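3.2 Collection of demonstrations

Demonstrations were given by remote control. The operator sat at a desk beside the robot and moved a pair of hand-held leader arms, whose joint positions were copied by the two working arms. We refer to this arrangement as the Bruvar rig. In an earlier trial the operator had guided the arms directly by hand, but this placed the operator's own arms in the view of the head camera, and the recordings were of little use for training.

The task was to pick up small household goods from a table, one at a time, and put them away. Goods were chosen to differ in stiffness, shape and finish. Each session began with the arms apart and the goods within reach of at least one gripper. The operator was told which item to take first but was free to choose the arm, the direction of approach and the point of grasp.
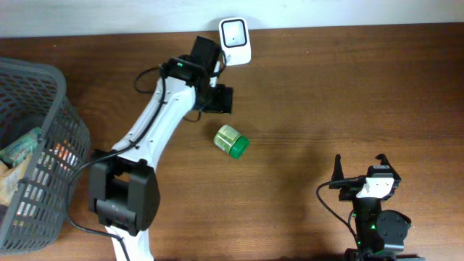
Operators were trained for one afternoon before any recording was kept. Training covered the opening and closing of the grippers, the limits of each arm and the correct way to abandon a failed grasp. The last point proved important. New operators tended to close the gripper again at once, in the same place, whereas those with more practice withdrew, turned the wrist and approached afresh. Both kinds of behaviour were retained in the data, but they were labelled separately.

3.3 Wrist views and the timing of the grasp

The head camera gives a general view of the table but is easily blocked by the arms themselves. Small cameras at the wrists were therefore recorded together with it. Round containers lying on their sides were the clearest case for the wrist view — the operator must judge the long axis of the container before bringing the fingers down on either side of it. 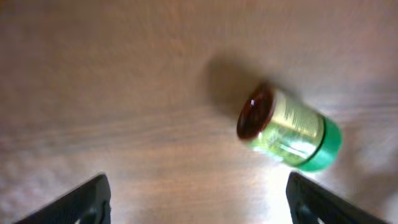

Mwangi Were

Labelling followed the scheme set out by Nyanda, with one change. The approach was divided into a coarse stage, in which the arm travels towards the item, and a fine stage, in which the fingers are aligned with it. The boundary was marked by a single annotator and checked by a second. Where the two disagreed by more than five images, the recording was reviewed by both. The fine stage was the longer of the two in most recordings of soft packaging.

3.4 Use of two arms

No rule was given for dividing the work between the arms. Operators generally used whichever gripper was nearer, and kept the other still and open. The goods in Figure 7 include a wrapper that overlaps its neighbour, a squeeze tube and a small box.
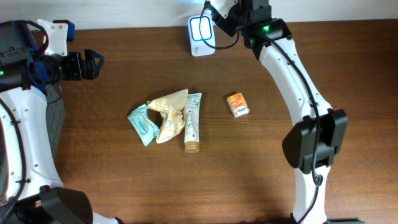

Figure 7. Goods on the table between the left and right arms.

Overlapping items were left as they fell. Separating them beforehand would have made the task easier to show and to score, but it would also have removed the cases in which a second arm is most likely to help. Operators were asked not to push items apart unless a direct grasp had already failed.

3.5 Soft packaging

Bags were the most demanding goods in the Ronlow set. A filled bag changes shape under the fingers, and a firm grasp at the top edge does not ensure that the weight below will follow. Operators were advised to place one finger on each side of the filled part and to close slowly.
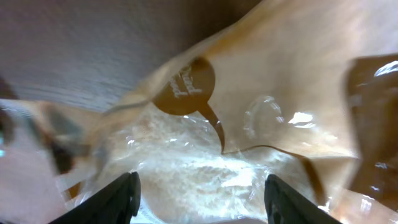 The policy was trained on 1,000 demonstrations and tested in blocks of 20 attempts for each item. A grasp was scored as complete only when the item had been carried clear of the table and released. Partial lifts were noted but earned no credit. Results for the trained policy and for the Bedard baseline are given in Section 4.

3 shares
2 comments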